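Zurley Guest House Linen Project
Progress report, January
To: Poonam Sandhu
From: Kamlesh Tomar

Laundry

Your grant covered 228 sets of sheets. All have arrived, 3 of them in a size that fits no bed known to Zurley. Negi has agreed to swap these and has been agreeing warmly ever since. The old dryer is still with us, in body. Mimano quoted $1,206 for a new drum and belt, and I would like to say yes before they think of a higher number.

Rooms

All but four rooms now have the new sheets. Guests have stopped writing to us about the old ones, some of them at length. The fitted sheets come out of the dryer creased, and ironing them remains a dream for a later budget.
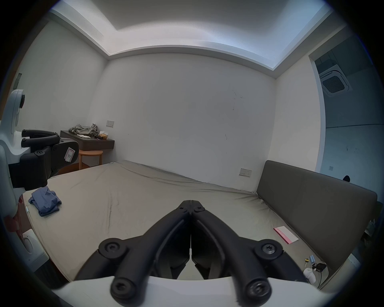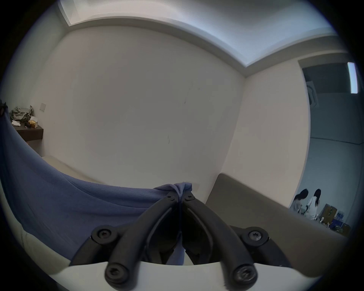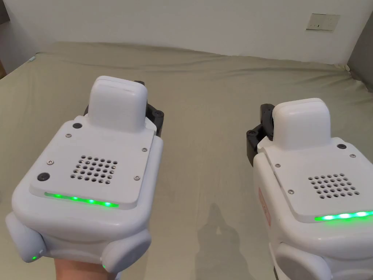 Next steps

Finish the last four rooms. Settle the swap with Negi. I need your answer on the drum before the next invoice goes out, and a decision on pillowcases, which we left out of the first request.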